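Moving the blog off Pendusus

The old host, Pendusus, raised its storage price in December, so I moved everything to Plitulance. The archive came to 353 posts and 2376 comments.

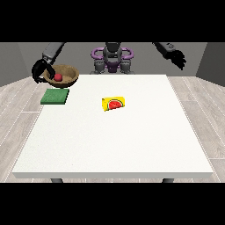 The export tool writes one file per post and drops the comment threading. I rebuilt the threads from the reply IDs with a 40-line script - slow, but it only had to run once. Two posts had duplicate slugs and needed renaming by hand.

Redirects are in place for all the old addresses. Feed readers should pick up the new location without any changes.

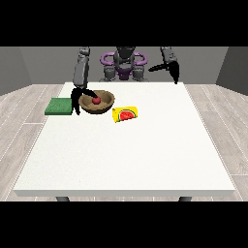

Still to do

Search is off until I finish the index. Tag pages load but sort in the wrong order.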